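Home | Contents | Chapter 4 | Glossary | Index
5 min read

Chapter 5
Surface Finish and Reflected Light

The appearance of a surface depends on how it returns the light that falls on it. A polished surface sends most of the light away at a single angle. A matt surface scatters it in many directions, and its brightness changes little as the observer moves.

Most surfaces in daily use fall between these two cases. Gloss is measured with a meter that compares the sample with a black glass standard. Paints are then graded by the reading.

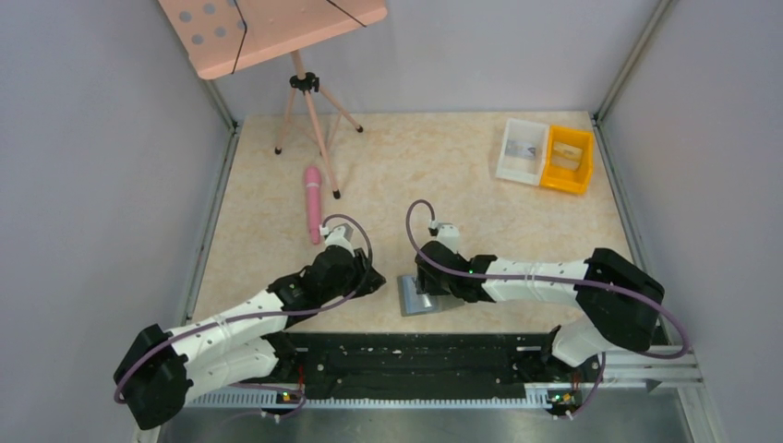

Page last changed: Sep 19, 2022

A mottled finish, in tan and cream for instance, varies in colour from point to point. A single reading is of little use on it. Figueroa and Saragih recommend that readings be taken over a square of side 200 mm and the mean recorded.

Section 5.1 defines the terms used. Section 5.2 sets out the Gruncombe method, in which a panel is lit at 1000 lux and viewed from directly above. Worked problems follow in Section 5.3.

5 shares | 0 comments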